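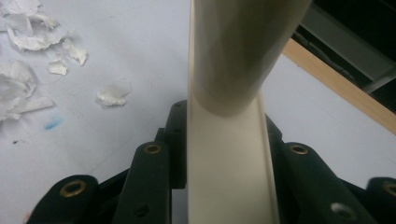
Field Technician, Drainage and Small Water Systems

Grevar is hiring a field technician for its rural drainage group. The position is full time and reports to Kirstin Aitken, operations lead. Work begins in June.

The group inspects, repairs and documents gravity drainage and small water supply systems on farms, campgrounds and private roads. The current service area holds 460 registered sites. Most were built without drawings, and a large part of the job is establishing what is in the ground before anyone digs.

Duties

Locate and map buried lines using a sonde and receiver. Record depth, slope, diameter and material at each access point.

Cut, fit and solvent-weld plastic pipe in sizes from 2 inches upward. Install cleanouts, open channel sections and couplings between dissimilar materials.

Measure flow at outfalls and enter readings in Bereo, the group's site record system, before leaving the site. Readings entered from memory at the end of the day are rejected.

Set and check grade with a rotary laser. Tolerances are stated on the work order.

Dig by hand within the marked zone of any utility. Operate a compact excavator outside it (training provided; prior hours are an advantage).

Maintain the truck inventory. Fittings are restocked from the Urquhart yard, which opens at 6:30 a.m.

Requirements

High school diploma or equivalent. Valid driver's license with a record acceptable to our insurer. Ability to lift 60 pounds and to work in trenches, crawl spaces and wet ground. Ability to read a plan and profile sheet, or to learn within the training period. Legible handwriting; field books are still kept on paper as a backup.

Two years in plumbing, irrigation, septic or utility work is preferred. Applicants without this experience may be considered for the trainee grade, which carries the same benefits at a lower starting rate.

Schedule and pay

The standard week is 40 hours with a 7:00 a.m. start. Technicians share an on-call rotation of 11 people. Call-outs are paid at time and a half with a two-hour minimum. The starting rate for the full grade is $26 per hour, reviewed after six months. Travel between the yard and the first site is paid.

Boots, rain gear, gloves and eye protection are supplied. Hand tools are supplied and remain the property of the company. A technician who prefers to use personal tools may do so but will not be reimbursed for loss.

Selection

Applications are reviewed by Kirstin Aitken and Ruairi Gourlay. Shortlisted applicants attend a half-day practical at the Urquhart yard: a pipe cutting and fitting exercise, a grade calculation and a short written site report. A calculator is permitted. The practical is unpaid, but mileage is reimbursed.

To apply, send a resume and the names of two work references to Pauline Fothergill in the Grevar personnel office. State whether you are applying for the full or trainee grade. A cover letter is not required. Applications stay open until the position is filled.

Contact Personnel | Copyright Grevar | Back to top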